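Wamley Makers Board > Handheld Grippers and Arms > Pads and fingertips

Ribbed pads vs. smooth pads on a hand-held gripper, the wrapper test

tilebench
Posts: 178

Okay, I've been putting this off since May and finally got going on it. I wanted to compare the ribbed pads from Irkau with the smooth silicone ones from Elholm on the same hand-held gripper, using stuff that's annoying to pick up. Blocks and cups are easy and every pad I own can grab a cup! So the job is household trash: snack wrappers, tissues, little packets, all going from a table into a big plastic bucket.

Rules I'm using:

1. Each pad set gets 25 pickups per item type. A drop on the way to the bucket is a miss.

2. No pinching the same item twice. If the first close doesn't hold, mark it down and move on.

3. Release over the bucket with the jaws opened straight out. No shaking! If a wrapper clings to the pad, that gets its own column in the sheet.

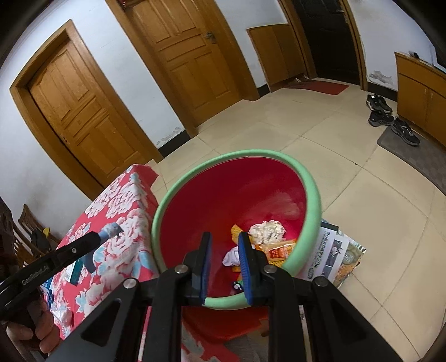
4. Swap pads only between item types, and wipe both faces when you do.

Ribbed pads went first. Tissue is almost unfair, the ribs bite into it and it comes up every time. Flat packets are another story. I got 17 out of 25 on those, and most of the misses were the packet sliding out sideways while I was lifting. Smooth pads next week, when I have a free evening.

Anybody else running something like this? I'd love numbers from a different gripper.

cordwinder
Posts: 500

Love this. I'd argue with rule 2 though. Picking something up by hand, I pinch twice all the time without thinking. If you're going to use these recordings to teach an arm, the second pinch is the good part. I'd keep it and just tag it.

tilebench

Fair, but right now I'm only comparing pads. If I allow a second try, both sets end up close to perfect and I learn nothing about the rubber. Happy to do a separate round with retries after this one.

halfstep_servo

I'm with cordwinder on this, a little. At least log how many closes it took. It costs you one more column and you can still throw out everything above one when you score the pads.

On the sliding packets: are you coming in flat or on edge? My Magagula arm has fingertips with the ribs running across the finger, and it does fine on flat stuff if I nudge the packet to the edge of the table first so one jaw can get under it. Straight down onto the middle of a packet is hopeless with anything I've tried, ribs or no ribs.

tilebench

Straight down, mostly. The edge nudge is a great idea and I'm stealing it. Might have to be its own item type so I don't mix the two.

Adding a column for closes too, you two win.

gritty_kate_bush
Posts: 25

Going to be the grump here. I don't think you're measuring pads at all, I think you're measuring tablecloth. Cloth bunches up under a fingertip and gives you a free lift. Try it on bare tile or a cutting board and see if your tissue score holds up. I had a set of pads I thought were amazing until I moved to a hard bench and they dropped by half.

cordwinder

Disagree! Cloth is what's on a lot of tables. A pad that only works on a bench is no use to me at home. But yeah, do both if you have the patience.

tilebench

Both it is. Cloth first because I've already started, then a cutting board. Some shots from the cloth side are in the post below, written up with the notes so they stay together.

Test notes, cloth round

The wrapped bread is my favorite item so far. It's soft, it's slippery, and the crimped ends give you something to aim for. Grabbing by the end seal feels much safer in the hand than grabbing around the middle, where the plastic wants to roll off the ribs - I want to see if the smooth pads flip that. Flower prints do make clear wrapping harder to spot on camera, so if you plan to run any kind of detection on your footage, a plain cloth is the smarter pick.
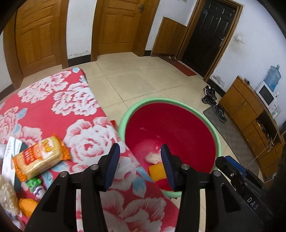

tilebench
Thread starter, pads and fingertips section

One more thing on opening width. I've been opening the jaws wide before every approach, and I think it's hurting me on the small stuff. There's more travel, so more time for one side to touch first and push the item away. Next round I'll try starting half closed on anything smaller than the bread.

halfstep_servo

Yes! Half closed made a huge difference for me on candy. Mark your trigger with a bit of tape so you land in the same spot each time.

gritty_kate_bush

Okay, the half closed thing I'll sign off on. Still want to see that cutting board.

cordwinder

How are the pads wearing? My Irkau set lasted up to 500 grabs before the ribs went shiny and started letting go of paper.

tilebench

No shine yet, but I'm nowhere near that many. I'll check after the smooth pads are done. Board round is Friday evening if all goes well, and I'll put the sheet up here when it's filled in.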